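Akside workshop notes
January 16, 2026

The tidying arm: where we have got to

Members have been asking since October whether the Akside floor robot is ever going to pick anything up. The short answer is that it picks up plenty, if you choose the object for it. The longer answer takes up the rest of this item, and I should say at the start that I voted against buying the motors.

The plan, as pinned up in the Plustelside unit, was a small arm that would clear light rubbish from a hard floor and drop it in a bin. The fingers went through a lot of redesign. The first pair were too narrow and let anything round roll away. The yellow ones we have now are chunkier and open wider, and they hold a crisp packet well enough. I still think they are too blunt for anything lying flat.

Last month we ran 30 attempts with mixed litter and logged 12 clean drops into the bin. Some people were very pleased with that. I would point out that a person with a dustpan gets all 30 and doesn't need a laptop. The Nernidia control board also reset itself partway through, and we have yet to find out why. My money is on the power lead, which has been repaired with tape since the autumn.

Glass is the part that worries me. A bottle on its side on shiny tiles is hard for a small wrist camera to make out, and bright reflections don't help. The white bin with its blue liner is an easier thing to find, although white on white tile is hardly kind to the software either.

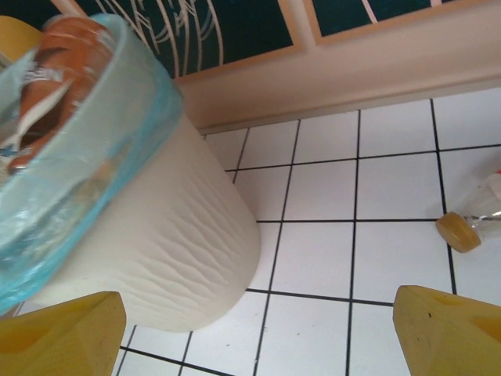
Phelan disagrees with nearly all of this, and wrote in to say that 12 out of 30 is a fair score for a home-built arm, that the bottle problem is mostly a matter of lighting, and that the newsletter might try being cheerful for once. Phelan also wants the grip pressure turned down before anyone tries more glass. On that we agree.

So far the build has cost 200 pounds, not counting the printing material or the evenings. The next job is a set of soft pads for the fingertips – cut from an old mouse mat, so at least they are free. After that we want to repeat the same run with the new pads and a fresh power lead. If the score goes up I will print it in the next issue. If it goes down I will print that too.

The arm is on the bench at Akside for anyone who wants a go. Please switch it off at the wall when you leave, and put the spare fingers back in their tub.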